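Prelov Releases Version 3 of Its Community Mapping Tool

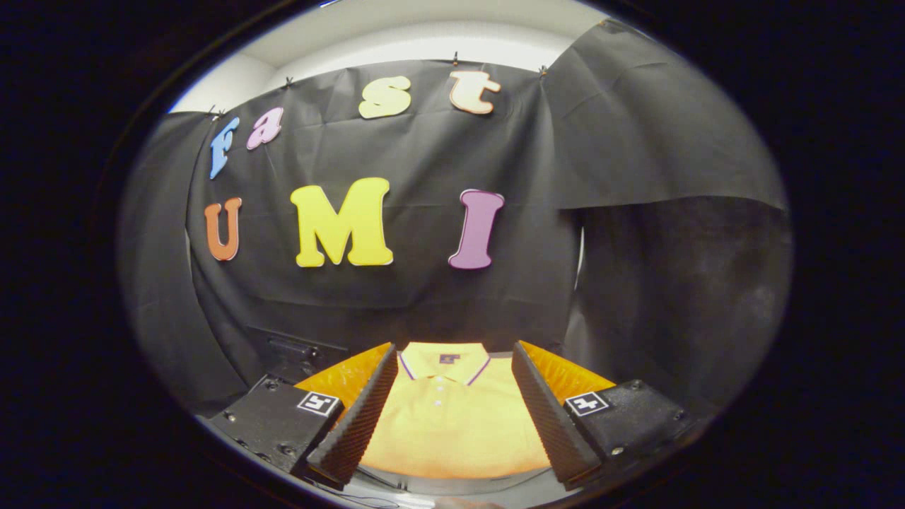
Foam letters on a black fabric backdrop, with "Fast" in the upper row.

POLLEVANO, March. Prelov has released version 3 of Jasow, its software for collecting and mapping residents' comments on local plans. The update is available now to all current customers at no extra charge.

Jasow lets towns and neighborhood groups post a map online and ask people to mark places they want changed, such as crossings, bus stops and footpaths. Comments can be sorted by street, topic or date and exported as a spreadsheet.

The new version loads large maps in less time and can show up to 2000 comments on one screen. It also adds a paper form that staff can scan, so that people without internet access can take part.

Prelov tested the update with the Quansah district, where 117 residents left 896 comments on a draft street plan. District staff used the results to choose the topics for two public meetings.

Free online training for new users starts on Tuesday at 10 a.m. Groups that want a trial account can apply through the Prelov website.

Prelov makes planning and survey software for local governments and is based in Pollevano.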